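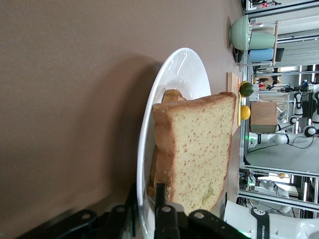 Draft practice note 4: food items and shared tabletops in manipulation work

Forum: Robot Cell Standards and Practice
Replies: 6

Balthasar Zürcher
Moderator
Posted 8/20/18

The working text of practice note 4 is open for comment. It applies to any cell in which an arm handles food, imitation food or tableware. The clauses under review are as follows.

4.1 Each item on the tabletop shall be entered on the cell sheet as real or imitation before the arm is enabled.
4.2 Real food shall be discarded at the end of the session in which it was used.
4.3 Gripper fingers that have touched real food shall be wiped before they touch anything else.
4.4 The tabletop shall be cleared of crumbs between sessions.

Members are asked to cite the clause number in their replies.

m_sundaram
Member, 148 posts

On 4.1, I support the requirement but would ask for a stricter form. At the Flodden site we found that operators marked a whole table as "imitation" when one item on it was not. The entry should be made per item, with initials. Our cell sheets for July ran to 277 entries under that system, and the added time was acceptable to the shift leads.

Malathi Sundaram

K. Farquharson
Member

I must disagree with the previous reply. A per-item entry is reasonable for a plate of bread. It is not reasonable for a full kitchen layout, where the operator may move, fold or swap things many times in a morning. The sheet will be filled in from memory at the end of the day, and a sheet filled in from memory has no value as a record.

I would propose one entry per group: tableware, cloths, produce, cutlery. The layout below would then require four lines.
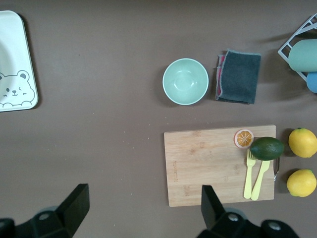 Tabletop with tray, bowl, folded cloths and cutting board, seen from the wrist camera.

My second point concerns 4.4. "Between sessions" is too loose. Small crumbs and specks are visible on the open part of that table. The note does not say whether work may continue in such a condition, and two inspectors would give two answers.

Kenneth Farquharson

lewis.lennox
Member, 65 posts

With respect to Mr. Farquharson, the produce group is exactly where grouping fails. A lemon on the table may be real or imitation, and a person reading the sheet a week later cannot tell from a picture. If grouping is adopted, produce should be excluded from it and listed singly.

I agree with him on 4.4. The Grarnance procedure states that the surface is to be wiped whenever an item of real food is removed. That wording could be taken over with no change.

Lewis Lennox

g_urquhart
Member

A question on 4.3. Does "wiped" mean that the arm must be stopped and the cell entered? For our cells at Imrie this is a full stop under the access rule, with a restart check afterward. If the fingers are to be wiped after every contact with bread, the clause will be ignored in practice - and a clause that is ignored weakens the ones beside it. I would limit 4.3 to a change from real food to cloths or tableware, and otherwise to the end of the run.

I have no objection to 4.2.

Gregor Urquhart

m_sundaram
Member, 148 posts

I can accept Mr. Lennox's compromise on 4.1. I cannot accept the change to 4.3. Cloths are the hardest items to clean, but residue on a finger pad also affects the grip, and that applies to every item handled next. The Dravano form has a tick box for finger condition at each change of item. It takes very little time.

Balthasar Zürcher
Moderator

Thank you for these replies. The position is now recorded as follows.

4.1 Amended. Entry by group, except produce and bread, which are to be entered singly.
4.2 No change.
4.3 Not agreed. Mr. Urquhart and Ms. Sundaram are each asked to submit a wording under reference 1644.
4.4 Amended to "whenever an item of real food is removed, and in any case between sessions."

Comments on 4.3 should be posted in this thread and not sent by private message.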